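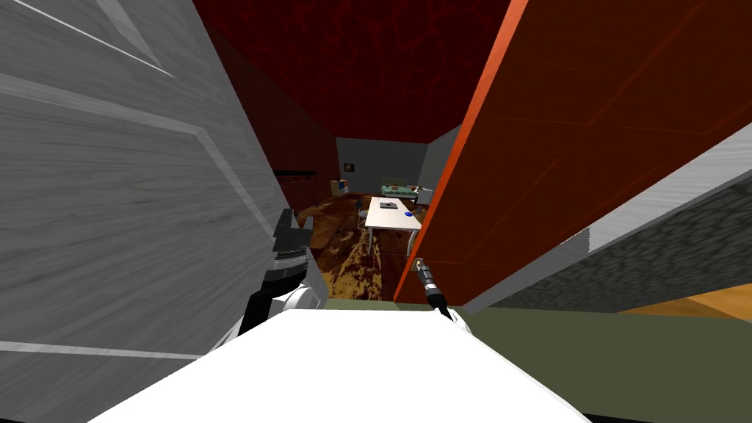
Interior Doors: What to Know Before the November Price Change

Radthorpe members have been asking about replacing inside doors, mostly in the older houses on the east side of town. The buying group last covered this subject in 2000, and a good deal of that advice is out of date. This item replaces it.

Start with the frame. Many of the houses here have settled over the years, and a door that sticks often has nothing wrong with it. Close the door and look at the gap along the top. If it is wide at one end and tight at the other, the frame has moved or the top hinge has pulled loose. Tighten the hinge screws first. If they turn without gripping, take one out and put in a longer screw that reaches the stud behind the jamb. This fixes more doors than planing does.

If you do need a new door, you can buy a slab or a prehung unit. A slab is the door alone. It costs less and works well when the old frame is sound and square. You will have to cut the hinge pockets and bore for the knob yourself, or pay to have it done. A prehung unit comes with the door already hung in its own frame. It means pulling off the trim, and in plaster walls that can get messy.

Measure the old door, not the opening, if you are ordering a slab. Take the width at the top, middle and bottom and write down all of them. Measure the thickness too. Older doors in Radthorpe are not always the thickness sold now, and a thinner door will rattle against the stop unless the stop is moved.

Hollow doors are light and cheap, and fine for closets. They do very little for noise. For a bedroom next to a kitchen or a bathroom, a solid core door is worth the extra money. It is heavy, so use three hinges and have 2 people on hand to hang it.

Paint or seal all the edges, including the top and bottom. People skip the bottom edge because it can't be seen. Unsealed edges take up moisture in the summer, and the door swells. Most door makers will not honor a warranty if the edges were left bare.

The group has an arrangement with Dorketti for slabs and prehung units. Members pay the list price less the group discount, and delivery within town is included on orders of 2 doors or more. Zirnel supplies the hinges and latches. The standard hinge set is now $56 for a box, enough for a small house. Brass finish is a special order and takes longer.

Old doors in good shape can be dropped off at the Sibiya yard, behind the lumber racks. Please take the knobs off and tape them in a bag to the door. The yard cannot take doors with peeling paint. If your house is old enough to have lead paint, get the door tested before you sand or cut it.

Dorketti's prices go up in November. Orders must be in and paid for before then to get the present rate. Forms are at the front counter, and a copy goes out with each monthly statement. Bring your measurements with you, since the counter will not hold an order without them.

Posted 7/6/24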